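작업 노트, 주방 소품과 장난감 음식, 상자 41

오늘 할 일은 상자 41의 내용을 다시 정하는 것이다. 한국어로 쓰는 노트라서 틀린 말이 있으면 옆에 연필로 고쳐 주세요. 지난번에 고쳐 준 "뚜껑을 닫다"와 "뚜껑을 덮다"의 차이는 이제 기억한다.

시작하기 전에 상태. 상자 41은 1월에 마지막으로 정리했고, 그 후에 여러 사람이 물건을 꺼내고 넣었다. 안에 접시와 컵과 장난감 음식이 섞여 있었다. 종이 목록은 바닥에 접혀 있었는데 한쪽이 무엇인가에 붙어서 떼면서 찢어졌다. 목록의 아래쪽 세 줄은 읽을 수 없다. 나는 위쪽만 믿고, 아래쪽은 새로 쓰기로 했다.

먼저 씻기.
물 1000 ml에 주방 세제를 작은 숟가락으로 하나. 큰 대야를 쓰지 않고 낮은 통을 썼다. 접시는 부드러운 수세미로, 장난감 음식은 천으로만 닦았다. 장난감 음식은 물에 담그지 않는다. 작은 구멍으로 물이 들어가면 며칠 동안 안에서 소리가 나고, 나중에 냄새도 난다. 작년 포도가 그렇게 되었다. 포도는 버렸고 아직 새것이 없다.

컵은 손잡이 안쪽이 제일 더럽다. 손가락이 닿는 곳인데 수세미가 잘 들어가지 않는다. 면봉을 쓰다가 너무 느려서 천을 가늘게 말아서 손잡이 사이로 당겼다. 신발을 닦는 것처럼 양쪽에서 당기면 빨리 된다.

말리기는 선반 위 수건에서 했다. 컵은 뒤집어 놓으면 안쪽에 김이 남으니까 비스듬하게 기대어 놓았다. 점심을 먹고 와서 만져 보니 접시는 다 말랐고, 컵 하나의 바닥 홈에 물이 조금 있었다. 그 홈은 휴지로 눌러서 닦는다.

스티커 자국.
큰 접시 하나의 뒷면에 오래된 가격표가 있었다. Nirnano의 물건인 것 같은데 글씨가 거의 없어져서 확실하지 않다. 종이는 손톱으로 떼었고, 접착제가 남았다. 처음에 식용유를 발라서 십 분 기다렸다. 절반쯤 떨어졌다. 다시 바르고 오래된 플라스틱 카드로 밀었더니 나머지가 말려서 나왔다. 그다음에 세제로 두 번 씻었다. 기름이 남으면 접시가 손에서 미끄럽고 테이블에도 자국이 생긴다.

사포는 쓰지 않았다. 나무 도마의 거친 모서리에만 600번 사포를 썼다. 물을 묻히지 않고, 나뭇결 방향으로만. 끝나고 마른 천으로 먼지를 닦았다. 도마는 아직 상자에 넣지 않고 창가에 세워 두었다. 기름칠을 한 번 해야 하는데, 어느 기름을 쓰는지 우리끼리 의견이 다르다. 나는 얇게 바르고 하루 기다리는 쪽이 좋다고 생각한다.

분류에 대한 고민.
전에는 색깔로 나누었다. 빨간색은 빨간색끼리, 초록색은 초록색끼리. 보기에는 예쁘지만 상을 차릴 때 불편하다. 빨간 봉지에서 케첩병과 과일이 같이 나오고, 초록 봉지에서 접시와 머그컵이 같이 나온다. 필요한 것을 찾으려면 봉지를 전부 열어야 한다.

그래서 이번에는 쓰임으로 나눈다.

가. 담는 것: 접시, 그릇
나. 마시는 것: 머그컵, 다른 컵, 끈이 달린 컵도 여기
다. 먹는 것: 과일, 빵 종류
라. 병: 케첩, 다른 양념
마. 모르는 것

"마"가 제일 어렵다. 예를 들면 노란색의 둥글고 말랑해 보이는 것이 있는데, 빵으로 보는 사람도 있고 스펀지로 보는 사람도 있다. 찢어진 목록에는 "노란 것"이라고만 쓰여 있다. 쓴 사람도 몰랐던 것 같다. 나는 당분간 "다"에 넣는다. 접시에 올려 놓으면 음식처럼 보이고, 싱크대 옆에 두면 누군가 그것으로 설거지를 할 것이다. 이름은 "노란 것" 그대로.

과일도 같은 문제가 있다. 빨간 작은 과일 두 개 중에서 색이 조금 밝고 조금 큰 것은 딸기라고도 하고 사과라고도 한다. 꼬리표에는 "빨간 과일(작은 것)", "빨간 과일(큰 것)"이라고 썼다. 이렇게 쓰면 싸우지 않는다.

케첩병은 라벨이 있는 쪽을 위로 해서 눕힌다. 세워서 넣으면 상자 뚜껑이 닫히지 않는다. 큰 접시 위에 대각선으로 놓으면 접시 테두리가 막아 주니까 굴러가지 않는다. 상을 차릴 때도 이 방법이 좋아서 나는 계속 이렇게 한다. 다만 접시가 너무 작으면 병 끝이 밖으로 나가고, 접시를 들 때 기울어진다.

끈 달린 컵에 대해서. 상자 안에서 초록 끈이 다른 손잡이에 걸린다. 꺼낼 때 머그컵이 같이 올라와서 떨어질 뻔했다. 앞으로는 끈을 컵 안에 접어 넣은 다음 상자에 담을 것. 고무줄로 묶는 방법은 해 보았는데 고무줄이 끈에 자국을 만들어서 그만두었다.

꼬리표.
Wodier의 종이 꼬리표를 썼다. 연필로 쓰면 지울 수 있어서 좋은데, 손에 물이 있으면 종이가 금방 약해진다. 그래서 순서가 중요하다. 씻기, 말리기, 손 닦기, 그다음에 쓰기. 나는 오늘 손 닦기를 잊어버려서 두 장을 다시 썼다.
꼬리표는 물건에 직접 붙이지 않고 봉지에 묶는다. 봉지의 매듭은 리본 모양으로 한다. 단단한 매듭을 하면 다음 사람이 가위를 가져오고, 봉지가 한 번 쓰고 끝난다.

포장 순서(오늘 두 번 해 본 후에 정한 것).
상자 바닥에 수건 한 장. 큰 타원 접시를 먼저 눕힌다. 그 위에 종이를 깔고 작은 접시. 머그컵은 손잡이가 상자의 짧은 쪽을 보게 한다. 긴 쪽을 보게 하면 뚜껑 걸쇠에 닿는다. 병은 접시 옆의 빈 곳에 눕힌다. 장난감 음식 봉지는 맨 위에. 무거운 것을 봉지 위에 두지 말 것, 노란 것은 눌리면 모양이 천천히 돌아온다.
첫 번째에는 음식을 아래에 넣었고, 뚜껑을 닫고 한 시간 뒤에 열었더니 노란 것의 한쪽이 납작했다. 저녁 전에 다시 둥글게 되었다.

살 것과 물어볼 것.
포도 대신 다른 과일 하나. 너무 작은 것은 사지 말기.
얇은 종이, 접시 사이에 넣을 것.
부드러운 수세미. 지금 것은 모서리가 딱딱해졌다.
Van der Linden 주문서 2175에 뚜껑 달린 상자가 들어 있는지 확인. 있으면 상자 41의 걸쇠 문제도 같이 해결할 수 있다.
Okow 선반의 맨 아래 칸을 우리가 써도 되는지 물어보기. 낮은 칸이라서 무거운 상자를 들 때 허리가 편하지는 않지만, 떨어질 걱정이 없다.

테이블에 대해서 조금.
흰 테이블은 물건이 잘 보여서 좋다. 대신 작은 얼룩도 다 보인다. 차리기 전에 물걸레로 한 번, 마른 걸레로 한 번 닦는다. 물걸레만 하면 접시 밑에 둥근 자국이 남는다. 오늘 그것 때문에 접시를 모두 들고 다시 닦았다. 컵을 가장자리에 두면 작은 충격에도 떨어질 수 있으니까, 손바닥 하나만큼 안쪽이 좋다고 지난번에 이야기했다. 우리는 자주 잊는다. 나도 그렇다.

물건 사이의 간격은 손이 들어갈 만큼. 줄을 아주 똑바로 맞출 필요는 없고, 손잡이가 서로 닿지 않으면 충분하다. 초록 접시에는 노란 것을, 연보라빛이 나는 흰 접시에는 케첩병을. 머그컵은 가운데쯤. 과일 두 개는 가까이 두면 다음 사람이 치울 때 하나를 빠뜨리지 않는다.
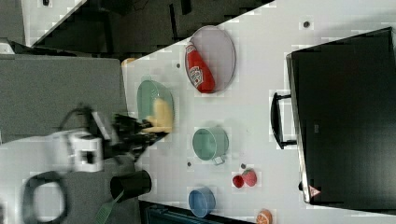 이 페이지의 마지막 수정: 2018년 5월 3일

추가 메모. 노란 것이 접시 테두리 밖으로 조금 나와 있다. 초록 접시보다 한 단계 큰 접시가 있으면 바꾸어 보고 싶은데, 그러면 포장 순서도 다시 생각해야 한다. 검은 컵은 옆으로 누워 있고 끈이 밖으로 나와 있으니, 상자에 담을 때 끈부터 접어 넣을 것. 찢어진 종이 목록은 버리지 않고 상자 뚜껑 안쪽에 테이프로 붙여 두었다. 아래쪽 세 줄을 기억하는 사람은 거기에 연필로 써 주세요.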